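Unit 2: Sorting a desk surface
Handout prepared by Natalina Bianchini

Start with whatever is lying loose. Pens and highlighters go in one group, toiletries in another – a tube of ointment does not belong with writing tools, even if it ended up next to them. Leave containers where they stand until the loose items are grouped.
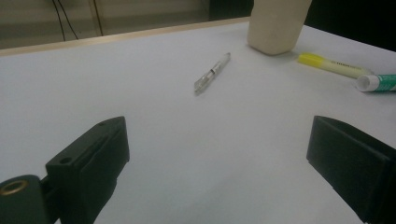
Work from the front edge to the back. Pick up one item at a time and decide on its place before you set it down. Allow 10 minutes for a desk of normal size.

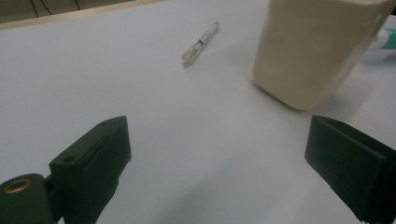

Clear items are the ones students miss in the final check. Look across the surface from a low angle as well as from above. A transparent pen on a white tabletop is easy to pass over – run a hand across the surface if in doubt.

For November: read the Hofstetter notes on drawers and bring your own desk plan.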